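Review: Hatance Donation Control Software for Small Charities
Reviewed by Wilma Leemans, 27 October 2023
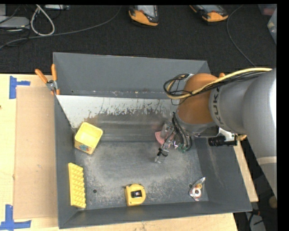
Hatance is a donation control package sold by Wetenent to charities that handle cash, checks and gift cards without a full accounting department. Its main purpose is to make theft by insiders harder to commit and easier to detect. Each gift is entered at intake, assigned a number and matched against the bank deposit by a second employee. The same procedure covers donated goods, and any container used for intake is registered with a short note on its condition. A gray metal bin with a heavily scuffed floor and a small round hole in its lower left area, for instance, would be entered with both points recorded, so that later damage can be told apart from old wear.

The review was carried out over the month of June with the records of Cusora, a food and clothing charity. A total of 2,253 gifts were entered. The software flagged 371 of them for a second look, most often for a missing receipt number. Of these, 68 required a correction to the ledger. No evidence of theft was found.

The approval rules are the strongest feature. A user who enters a refund cannot approve it, and an administrator cannot remove this restriction without leaving a permanent entry in the log. Credit card statements may be imported and compared with submitted receipts.

Reporting is less satisfactory. The monthly summary cannot be sorted by employee, and the export file omits the time of approval, a detail investigators commonly request. The competing product from Zariņš includes both, although its intake screens are slower to use.

The license costs $4,000 per year for up to ten users. Training is billed separately.

Rating: four out of five. Recommended for charities with at least two employees assigned to finance.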